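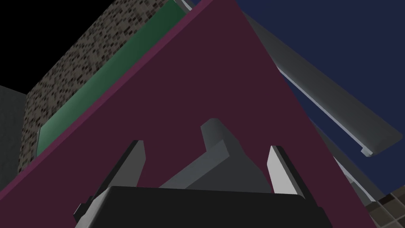 3.2 Wording of part descriptions

The catalog entries were taken from the spare-parts lists of two suppliers, Lemosport and Oltico. Both firms sell small replacement parts by mail, and both ask customers to find a part by reading a short text entry before they see a part number. After duplicates were removed, 151 entries remained. Each was stored with its original wording, including spelling errors and abbreviations, and was given a code that did not reveal the supplier.

Entries were first divided by the kind of noun that carried the description. A function noun names what the part does (stop, guide, spacer). A shape noun names its outline (angle, elbow, step). Compounds such as "stop angle" were coded by their last element, so that "stop angle" counts as a shape noun and "angle stop" as a function noun. This rule follows ordinary English word order, but it separates some pairs of entries that a customer would probably treat as the same. We return to this point in Section 5.

Parts whose outline has a common name caused little trouble in coding. Parts with a mixed outline were harder. Figure 2 includes an object of this type: gray and angular, with a stepped, L-like profile in which a taller, rounded upright section rises near the center and a lower, longer flat arm runs down at a diagonal. A writer may call such a form an angle, a step or a foot, and each choice leaves out one of its features. "Angle" says nothing of the rounded section, while "foot" assumes a resting position that the entry does not give.

For mixed outlines the coders therefore recorded a second value, the reference feature. This is the part of the form to which all other terms in the entry are related. In "long arm with short upright" the reference feature is the arm; in "upright, arm to left" it is the upright. Where an entry used "left," "right," "top" or "back" without saying which way the part was to be held, the term was marked as unanchored. Unanchored terms were kept in the analysis and were not corrected from the drawings.

Size terms were treated separately. Absolute measures were copied as written. Relative terms (long, short, wide) were accepted only when the entry named something to compare with, either another feature of the same part or another part in the list. An entry reading only "long type" was coded as having no size information, even where the list also held a "short type" on the same page.

Two coders worked through the full set without discussion. They disagreed on the noun class of 9 entries and on the reference feature of 36. Most of the second group concerned entries with no verb and no punctuation, in which any of the nouns could be read as the head. These were settled in a joint session using the written rules alone; the rules themselves were not changed at that stage. The Arnaud list, used for the pilot only, is not included in these figures, and neither are the entries in the Gusura supplement, whose wording had been shortened by software before publication.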